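About Gosska

Gosska helps small manufacturers, colleges and test labs plan and buy robot equipment. We do not sell robots and take no commission from those who do. Clients pay a fixed fee for a written equipment plan, a budget and, if they want it, support through the purchase.

The company started as the purchasing desk of Kiddale, a contract machine shop, and became a separate business when other shops began asking for its cost sheets. We still keep an office in the Kiddale building.

What we do

A standard plan covers 14 cost lines. The robot or gripper is one of them. The others include mounting, power, network, compressed air, spare fingers and pads, cameras, storage, software renewals, operator training, shipping and disposal. First-time buyers tend to leave out spares and training, and those two lines are where most mid-year budget requests come from.

For hand-held grippers and other data collection tools, we plan by working hours per operator. One operator needs one tool in use and a share of a backup. Wear parts are listed separately, with lead times, so they can be ordered on their own schedule.
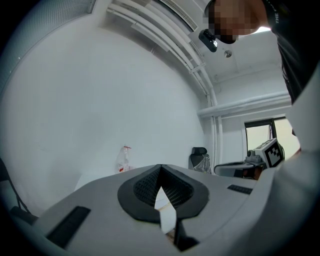
Room costs go on a separate sheet. Lighting, outlets, furniture and wall space are priced before any purchase order is drafted, and the client signs off on that sheet first. If the building is leased, we ask for the lease terms on fixtures and wiring at the same time.

How we work

Each project has 3 stages: site review, draft budget, final plan. The draft gives low, expected and high figures for every line. Quotes older than 74 days are requested again before the final plan is issued. Freight and import charges are shown apart from unit prices.

Our part and price records are kept in Grota, our in-house cost database, which now tracks 149 items. Clients receive an export of the records used in their plan. Hyvönen, our partner firm, handles electrical and safety review and bills for it separately.

Planning requests

Requests for the fall budget cycle close on 28th July. Please send a floor plan, your spending limit, the number of operators and a list of equipment already on site. Requests without a floor plan are held until one arrives.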